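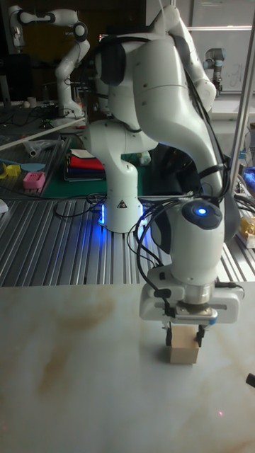

Drita Ristić
Children's page writer, Plistmont

What Is a Cube?

A small wooden block is one of the simplest toys there is. It doesn't light up or make a sound. But it has a shape that people use everywhere, and the shape has a name: a cube.

A cube has six flat sides, called faces. Each face is a square, and all the squares are the same size. The places where two faces meet are called edges. The pointed places are called corners. Dice are cubes, and so are many sugar lumps.

Because its faces are flat, a cube stays where you put it. A ball rolls away on a smooth tabletop, but a block sits still. You can also put one block on another. The bottom one holds the weight of the top one, as long as they line up. If the top block sticks out too far over the side, it tips and falls.

Wood is a good material for blocks. It is light, hard and easy to cut. Many woods are light brown, and some have thin lines called grain. The grain shows how the tree grew.

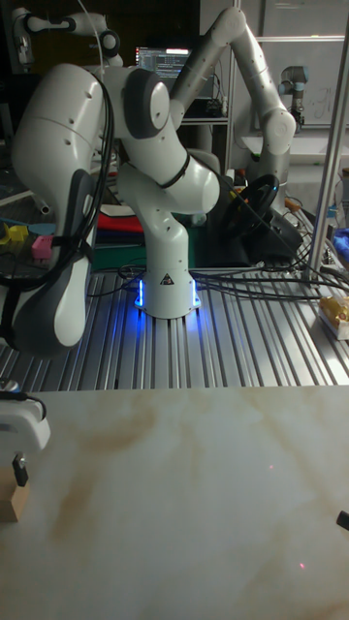 Blocks can be painted too, in yellow, pink or any other color. Paint doesn't change the shape - a yellow cube and a plain cube stack in the same way.

Cloth is different. It bends, so it has no fixed shape. You can fold it flat and stack it in layers, or drop it in a pile. Try this at home with a block and a dish towel. Push down on each one with a finger. The towel squashes and the block doesn't.

Then build a tower on a table and count the blocks. Abdelghani Benjelloun's class at Grimshaw School got to 31 on a Thursday in May.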